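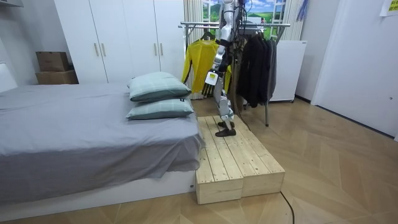 Spare hands should come before a second robot, Tutedcombe wrote in reply to our last report, and we have moved the order of purchase to match.

Period to October. Clothes-handling work continues in the bedroom set, with the humanoid on its pine platform beside the hanging rail. Hours logged: 64 of 100.

Spent: 40 per cent of the equipment line. Held: the second unit, pending Vudia's revised lead time of 11 weeks.

Requested for next period:
- one spare multi-fingered hand (Addo quote attached)
- actuator service kit, knee and ankle
- floor covers for the cable runs

Mivik's quote for a taller platform is not recommended. It would need new fixings and gives no extra reach at the rail.

Approval is needed before the hand quote lapses.

3 shares | 0 comments

Search: spare parts budg

Related
Equipment plan, second half
Addo hand: service intervals
Bedroom set: floor plan and power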